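List: Breltetti climate policy working list
Subject: Re: [policy-wg] Draft response on the refill station rule, section 4
From: Gemma Sala

Comments on section 4 are inline. I have left sections 1 to 3 alone apart from the typos, which I sent off list.

> The proposed rule requires one public refill point for every 1,000
> registered attendees at ticketed outdoor events. We support the
> principle but think the ratio is wrong for youth events, where
> attendance is concentrated in a few hours. We suggest the response
> ask for one point per 500 instead, and drop the paragraph on
> emissions accounting. It is hard to follow and the consultation does
> not ask for it.

On the ratio: I would not ask for a lower number without data behind it. The only count we have is from the Tromholm assembly in June. We had 357 registered attendees and 2 refill points, which is already well above what the draft rule would require. There was still a line at the lunch break. A ratio based on total registration does not capture that. The variable that matters is peak flow, meaning how many people arrive in the same twenty minutes and how long each one stands at the tap.

My preference is to keep the ratio as drafted and add a second condition tied to the program schedule. If the organizer plans a single break for all attendees, the number of points should be set by that break. If breaks are staggered, the base ratio can apply. Suggested wording:

"Where the published program includes a common break of less than one hour, the organizer shall provide enough refill points to serve all attendees within that break, and shall state the assumed fill time."

The last clause is the useful part. It forces the assumption into the open, where the licensing office can question it.

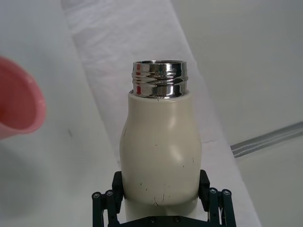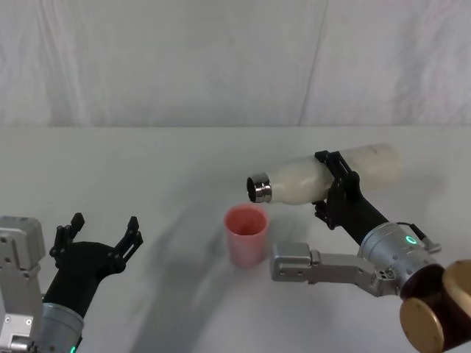

Fill time depends on flow rate and on the container, and the draft treats all containers as equal. The Ruggiero model that the authority cites uses a single fill time for everyone. It should use at least two, one for bottles and one for cups. A narrow threaded neck like the one on the cream-white bottle has to be lined up with the spout, and people slow the tap to avoid overflow. An open tumbler with a wide rim, like the pink cup, is easier to line up but holds less in most cases, so the same person comes back sooner. These effects pull in opposite directions and I do not know which is larger. I would say so in the response and ask the authority to publish the values it used.

On the emissions paragraph: I disagree with dropping it. The consultation document does ask for it, in the annex, under "other impacts." The present text is hard to follow, I agree. It mixes three things that should be separate:

1. Emissions avoided because single-use bottles are not sold on site.
2. Emissions from making reusable containers given out at the event.
3. Emissions from trucking water where there is no mains supply.

The current draft nets item 1 against item 3 and leaves item 2 out. That flatters the result. Many youth events hand out a branded bottle or cup to every participant, and most participants already own one. If the rule encourages more giveaways, some of the saving disappears. I would add one sentence asking that events relying on giveaways report the number distributed and the number left over.

> Curko has offered to let us attach their site survey as
> supporting evidence. Any objections?

No objection to attaching it, but it needs a cover note. The survey was done at indoor venues with mains water, and the rule covers outdoor events only. A reader at the authority will notice that on the first page. The tables on flow rate are still relevant, and the tables on cost are not. I would attach the first set and leave the second out, with a line saying the full survey is available on request.

Smaller points:

"Attendee" and "participant" are both used in 4.2. The rule defines only "attendee." Please use that throughout.

4.5 says that young people "demand" free water. The assembly voted to recommend it. "Recommend" is accurate and matches the minutes.

The reference to accessibility in 4.6 should give a spout height range and not just say "suitable for all users." Two of the delegates at Tromholm raised this in writing and their text is better than ours. I can paste it in if they agree.

I can turn the edits around once the list has settled the giveaway question. Please reply to the list and not to me directly, so the comments stay in the archive.

Gemma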